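Mokstead Technical College
Service Robotics, Unit 4: Assessing a simulation kit before purchase
Notes by Janaína Portela

Reading for this unit: the Onari getting-started guide, chapters 2 and 3. Bring your own copy, as the lab printer is still out of order.

Last time we looked at hardware on loan. In this unit we look at Alla, the kitchen simulation package sold by Onari. The college has a trial licence until the end of May and the department wants a written view from this group before it decides whether to pay for a full one.

Alla comes in two parts. The first is a set of rooms with objects in them. The second is a two-armed robot model with a gripper on each arm, which you can drive by hand or from a script. The full licence costs 900 a year for one teaching lab. Fagundes, the reseller, adds setup and one day of training at no extra charge.

For the practical, load the counter task and stop before the first grasp. Both grippers should be open, one on each side of the granite counter, with the rolling pin and the orange animal figurine between them. Check the view from the robot before you touch the controls.

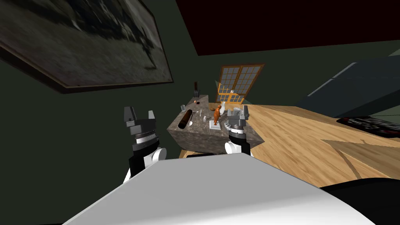 Can a script written in Alla be used on a real arm?
Only after changes. The joint limits, the speed settings and the grip force all have to be set again for the arm you own, and Onari does not supply those values.

Small items are the hard part of this task. A spoon lying flat gives the fingers very little to close on, and glass pieces are easily knocked by the wrist on the way to something else. Write down which object you chose and the side you approached from. Reset the room between attempts, or your results can't be compared with anyone else's.

What to hand in: a report of 3 pages, covering ease of setup, control by hand, control by script, and value for the price. Attach your log file. Reports without a log lose 2 marks.

Next unit: reading a service contract.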